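Valdir Evangelista has sold secondhand furniture in Tevbridge for 13 years, and he wants me to believe that a table can be too cheap to be worth fixing.

"People bring me one wobbly leg and expect a miracle," he says. I point out that he charges 80 dollars for the miracle. He shrugs. "Glue is cheap. My afternoon is not."

His new plan is a repair club called Jevumel. Members pay 12 dollars a month and do the sanding themselves, which sounds to me like paying to work. "They learn something," he says. How many have finished a piece? He looks at the ceiling – "A few." He won't name a number.
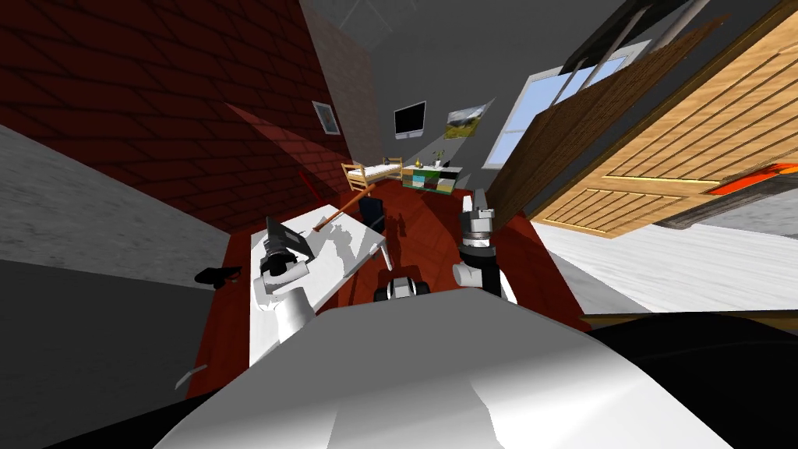
Quintero, a member since May, says the club is fine but the good clamps are always taken, and that a chair left there to dry got sold by mistake. Evangelista doesn't dispute it. "We gave the money back," he says. "Most of it."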